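Hevuma Club Bench Kit
For school robotics clubs, evening classes and small competition teams

Item no. 2963
In stock, ships in October

The Hevuma Club Bench Kit gets a group of beginners from sealed box to first pick-up in one meeting, provided somebody reads the setup card. We have printed it in large type. We have also printed it in yellow. Results vary.

The kit was put together with the Gretdale student robotics club, who tested three earlier versions and returned two of them in more pieces than we sent. Their advisor, Murali Sundaram, asked for fewer features and longer cables. He got the cables.

Lesson cards cover homing, jogging, teaching points, grasping and the emergency stop, in that order. Most teams learn them in a different order. 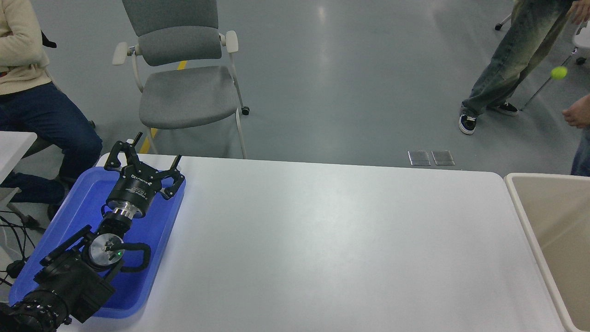
The course runs to 12 sessions of an hour each. By session seven, students should be able to write their own pick routine and blame the gripper when it fails. The last four are left open for competition work, and the Awwad Challenge practice sheets are included for teams entering this season.

What comes in the kit

Setup card and two spares
Lesson cards, boxed
Instructor notes, spiral bound
Practice objects in mixed shapes — the soft ones are harder than they look
Bench labels and cable ties
One year of Ira, our programming software, for a single classroom

The arm and gripper are sold separately. Ira works with most of the arms on our Compatible Equipment page, so check there before you order. If yours is missing from the list, write to us with the model name. "The black one" has been tried.

Ratings and small print

Practice objects are good for more than 2000 grasps, or one weekend with a keen sixth grader. Replacement sets are available. Cards are laminated and will survive soda.

From a customer

"We bought it for the spring class and are still using it. Session five is too long and session six is too short, so we just run them together. My students renamed the software and now I can't say its real name in front of them." — Julián Benítez, evening class instructor

Returns

Unopened kits may be returned within 7 days. Opened kits may be returned if every practice object is in the box. To date we have taken back unopened kits.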